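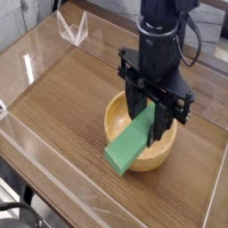

Filed under: Robots > Cells > Skullance > Setup and upkeep

# Skullance cell: block and bowl

I look after this cell, so this README is mostly what I'd want to find if I came back to it after a month away. It covers how the tray and arm are set up, what I check before a run, and what goes wrong. If you only want the recordings, skip down to "What's in the folder".

Skullance is our name for one arm over one clear-walled tray, doing one job: green block, wooden bowl, in or out. Thilini Khondokar wrote the control side (it lives in the Kamerus repo) and I do the hardware, which means I own the screwdrivers and get the messages when it stops.

## Setting up the tray

Put the tray on the table before you power anything. Push it up to the two tape marks and then stop fiddling with it — I spent most of September chasing a drift in the grasp position that came down to me nudging the tray every time I wiped it.

Wipe the walls inside and out with a dry microfibre cloth. No glass spray please! It leaves streaks and I've seen it craze acrylic at an old job. The walls throw bright reflections whatever you do, and the detector is trained to live with that, but fingerprints on top are too much for it.

The bowl goes down by hand, anywhere the arm can reach without the mount coming near a wall. Same for the block on the floor of the tray. Leave enough room between the two for a finger.
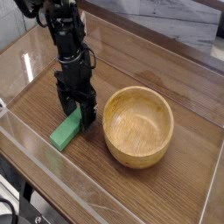 Gripper down at the block, with the bowl beside it.

## Fingers and mount

Two fingers, both black, both pointing straight down when the wrist is at home. They came from Vondach and I've got one spare pair in the drawer under the bench. To swap them:

1. Send the arm to `park` and wait for the brakes to click.
2. Hold the old finger while you undo it, or it drops into the tray and marks the wood.
3. Fit the new one finger-tight, close the gripper gently so the pads line themselves up, then nip the screws up.
4. Run `finger_zero` twice. The first result is always a bit off and I've never found out why.

Go round the mount screws every 50 runs. They do work loose, and what you get isn't a rattle you can hear, it's a block that twists as it's lifted. Géza Veres found that one after I'd blamed his lighting for two days (sorry Géza).

## The cable

There's a loop of thin cable at the side of the arm and it needs to stay a loop. I tied it back neatly once because it looked scruffy, turned the wrist, and pulled the connector half out. So leave the slack in. Before the first run of the day, turn the wrist slowly through its full range with the speed right down and watch the loop the whole way. If it catches on anything, stop and re-route it.

## Lowering into the bowl

The bowl is steep-sided with a thick rim, so there isn't loads of room for the fingers once the block is in there too. The approach height is set in `bowl.yaml` and measured from the floor of the tray. If you change the bowl, change that number first.

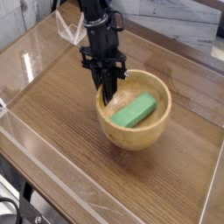 The opening width matters as much as the height. Too wide and a finger meets the inside of the bowl on the way down, too narrow and it comes down on top of the block. We settled on a value that copes with the block lying at most angles, and it's in the same file with my initials next to it. Please don't tune it mid-session, make a copy.

If the arm does touch the bowl it'll fault and hold. Don't try to drive it out with the pendant straight away — slide the bowl clear by hand if it's free, clear the fault, then park.

## What's in the folder

- `runs/` has 2,000 short recordings from the fixed camera, one per attempt
- `runs/faults.csv` lists the 495 where the cell stopped itself, with the fault code
- `config/` is everything above, as files
- `notes/` is my log, spelling not guaranteed

Fault codes 2 and below are just warnings. The Gulyás script in `tools/` will split the set by code if you want that. It's slow, give it time for a brew.

## Still to do

- label the spare fingers left and right
- new tape marks, the old ones are peeling
- ask Thilini whether `finger_zero` can just run itself twice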